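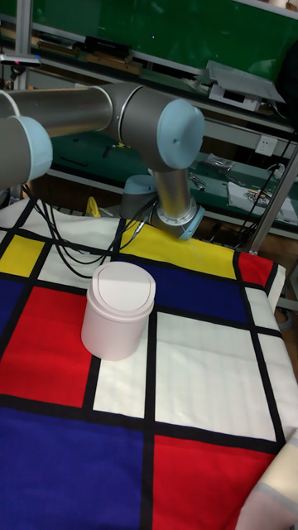

3.2 Collecting the demonstrations

I did most of the teleoperation for this task myself, with Sioned Prothero taking over whenever my wrists gave up. We drove the arm through the Karpenko hand controller (the Umska one lagged too much for soft stuff), and I kept 129 demonstrations after throwing out the ones where I sneezed or lost my grip on the stick. Soft, crumpled material is a pain to handle remotely! You can't feel it give, so you end up watching the creases and guessing.
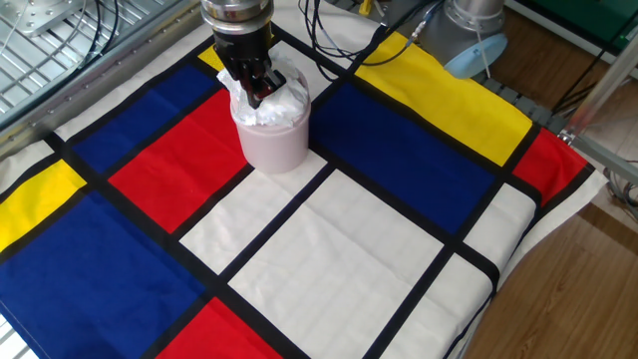

Figure 3. Gripper fingers in the crumpled white material at the mouth of the pink container.

We left the bold grid cloth on the table for every run. I'd worried it would confuse the policy, but Kam-wah Kwok wanted a busy background from day one, and I came around by August. 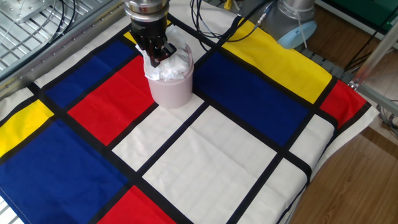 3.3 What we told the operators

Very little, really. Go in from above, close slowly, and if you miss, just try again and keep recording. I like having those second tries in the data, messy as they are.
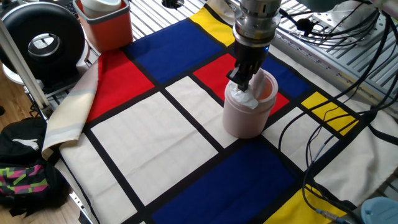 My own habit was to pinch high and hold for a moment before moving, while Sioned went deeper and faster, so we tagged each run by operator and trained 2 versions to see how much that mattered.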